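**Gustus** es un sistema de gestión centralizada del color para parques de proyectores y pantallas de señalización, desarrollado por la empresa Barkard. Permite a un administrador asignar perfiles, programar mediciones y consultar el historial de cada equipo desde una única consola.

## Arquitectura

El sistema consta de un servidor, denominado Potum, y de un agente residente en cada ordenador conectado a una pantalla. El agente recoge el modelo, el número de serie, las horas de uso y el último resultado de medición, y los transmite por una conexión cifrada. Si el servidor no está disponible, los datos se conservan en una cola local y se envían al restablecerse el enlace.

Una instancia de Potum admite hasta 100 agentes. Las instalaciones mayores reparten la carga entre varias instancias, que comparten la base de perfiles pero mantienen registros de medición separados.

## Medición

La medición se efectúa con un colorímetro externo o con el sensor integrado de la pantalla. El procedimiento completo utiliza 135 muestras de color; el abreviado, 38. Antes de iniciar cualquiera de los dos, el agente comprueba que la pantalla lleve encendida más de 60 minutos - en caso contrario, aplaza la tarea y anota el motivo en el registro.

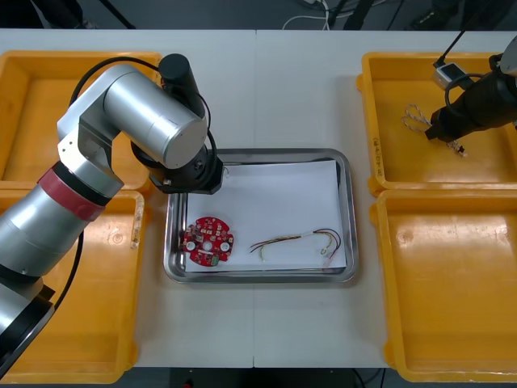
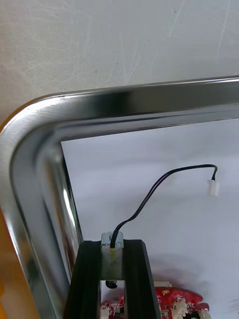
Los resultados se expresan como diferencia de color respecto al perfil asignado. El administrador fija un umbral de aviso y otro de rechazo. Un equipo rechazado conserva el último perfil válido hasta que se repite la medición.

## Módulo Işık

Işık es un componente opcional que registra la iluminancia ambiental y la asocia a cada medición. No modifica el perfil de forma automática: los valores se muestran en la consola y pueden exportarse en formato CSV. Requiere un sensor por sala.

## Versiones

La primera versión pública se distribuyó el 2018-04-15 y admitía únicamente el procedimiento completo. El abreviado se añadió en octubre del mismo año, junto con la programación por grupos. Los perfiles creados con la versión inicial deben convertirse antes de importarlos - la conversión no altera los datos de medición, solo la cabecera del archivo.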